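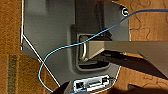 The wrist camera's view of a monitor lying on the carpet, with the gripper fingers at the bottom.

GADNESS, June 2, 2025 – The office robot at Standik is back at work after a service that took seven days. It had done 2,124 hours since January, and its wrist camera did not line up any more with the gripper.

Technician Chin-lung Mok changed both finger pads, tightened the camera mount and set the camera again. He now does his checks in the ordinary rooms of the office, on cables and on dishes.

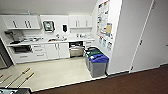 The kitchenette, with the dishwasher partly open.

"A thin cable is the hardest for it," said Mok. "If the camera is a little bit wrong, the fingers close beside the cable."

Office manager Obinna Nnaji said the staff will wipe the lens every morning – the next service is planned after 1,711 hours.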